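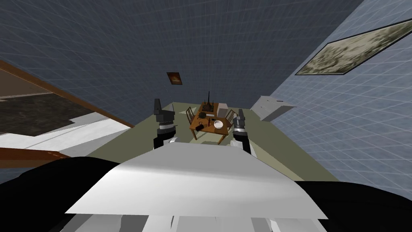 4. Comparing Two Grippers in the Simulated Room

Use this section after both arms have been loaded and homed (Section 3). You will run the same pick with the Sulport gripper and then the Gemance gripper, and save both runs under one test name.

4.1 Before you start

The dining room layout in the Brarkby scene pack is used for all steps. The table stands well ahead of the robot at the start position, with a chair on each side and several small objects on top, among them a white bowl. The bowl is the pick target.

Note: The head view looks down past the robot's own torso, and both grippers are in view at the start position. If either one is missing, the arms have not been homed. Go back to Section 3.

4.2 Setting up the first run

1. Open the Arsenault controller panel and choose New Comparison.
2. Type a test name. Names longer than 14 characters are cut short in the log.
3. Under Right Arm, select Sulport. Leave the left arm as it is.
4. Set grip force to 400 and closing speed to 100.
5. Set the object seed to 710. Any seed will work, but it must be the same for both runs.
6. Press Check. The status line should read Ready.

Caution: Do not change the grip force while a run is active. The controller accepts the new value but writes the old one to the log.

4.3 Running the pick

1. Press Drive to Table. The base stops short of the chairs.
2. Wait for the base light on the panel to turn green.
3. Press Pick. The right arm reaches over the table edge and closes on the rim of the bowl.
4. When the arm stops, press Hold, then Save Run.
5. Press Reset Room. Do not use Reset Robot, which leaves the bowl where it was dropped.

Note: If the base stops against a chair, turn on Wide Approach and start the run again. Use the same setting for the second gripper.

4.4 Second run

1. Under Right Arm, select Gemance. The panel reloads the hand model and the view may freeze for a moment.
2. Check that force, speed and seed have not gone back to their defaults.
3. Repeat 4.3 and save under the same test name.

4.5 Reading the results

Open the Compare tab. Slip distance and time to close are shown side by side. A blank slip value means the fingers never touched the bowl. Check the approach setting and repeat that run only.

For the left arm, see Section 5.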